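Teltell (hand-held gripper kit)

Teltell is a hand-held gripper kit for recording manipulation demonstrations, sold by the robotics supplier Lirken. An operator holds one gripper in each hand and performs a task directly, and the recorded motion is later converted into training data for robot arms. The kit is offered for purchase or on a monthly lease, and a separate recording service is available under the name Teltell Field.

Contents

1 History
2 Design
3 Operation
4 Recording service
5 Software and data format
6 Reception
7 See also

History

Work on the kit began as an internal tool at Lirken, where Dragica Nedeljković and Tarmo Bite needed two-handed demonstrations for a table-clearing project. The earlier method used a pair of leader arms bolted to a bench and could not be moved between sites. The first hand-held version had a single gripper. A second was added after trials showed that operators tended to steady objects with the free hand, which left fingers in the recordings and made the data hard to reuse.

The paired version was released in September together with a charging case. A later revision changed the trigger return spring and moved the cable exit toward the back of the grip. Grippers from before and after the revision can be used together, but the calibration file must list them separately.

Design

Each gripper consists of a molded body, a trigger-driven pair of jaws and a camera facing the work. A marker cube with black-and-white square patterns is fixed to the body, so that an outside camera can recover the position of the tool when the pattern is in view. The two cubes of a pair carry different codes. Swapping the cubes without updating the calibration file is the most common cause of mirrored recordings, according to the service manual.

The camera uses a wide lens, and its view takes in the front of the gripper body as well as a large part of the room. The fixed position of the body in the picture serves as a reference during calibration. Jaw width is measured by an encoder on the trigger shaft and stored with each video frame.
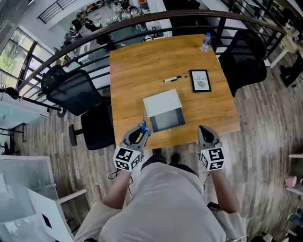 A pair of marker-equipped grippers in use at a table, seen from overhead.

Operation

The operator stands or sits at the work surface and holds the grippers with the forearms clear of the marker cubes. Each session starts with a calibration sweep, in which both tools are moved slowly over the table. The trigger is then opened and closed fully three times to set the encoder range.

Tasks are usually built from small household or office objects. Lirken's starter list contains 52 tasks, 11 of which require both hands. A single demonstration lasts some 12 seconds. Very shiny or transparent objects can be used, although the manual advises recording them under even light.

Other people may be present during recording. The software does not remove them from the video, and the license terms leave consent and blurring to the customer.

Recording service

Under the Teltell Field service, Lirken sends an operator and a kit to the customer's site. The basic order is 200 accepted demonstrations. Recordings are checked for lost tracking, dropped frames and incomplete tasks before delivery, and rejected demonstrations are repeated at no charge. Scheduling is handled by Thilini Gazi's group at Lirken. The service is limited to indoor sites. 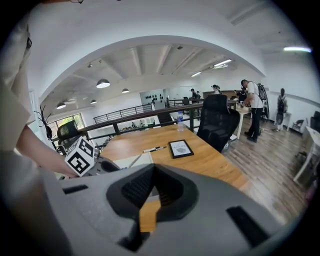
View from a gripper camera, with part of the marker cube at left and the work surface ahead.

Software and data format

Recordings are handled by Tendlow, a desktop program supplied with the kit. It aligns the video from both grippers, solves the path of each tool and writes one folder per demonstration. The folder holds the video, a table of tool poses, a table of jaw widths and a copy of the calibration file.

Tendlow can replay a recorded path against a model of a robot arm and mark sections the arm could not reach. It does not train policies. Export scripts for common training libraries are provided without support.

Reception

In a comparison of portable recording tools, Chaminda Talukder rated the kit well for setup time and poorly for comfort, noting wrist strain in long sessions. Debashish Seneviratne, who tested the leased version, found the tracking dependable on textured surfaces but reported drift over plain white tabletops. Both reviewers criticized the price of replacement marker cubes, which are sold only in pairs.

See also

Siddiqui (leader arm)
Learning from demonstration
Fiducial marker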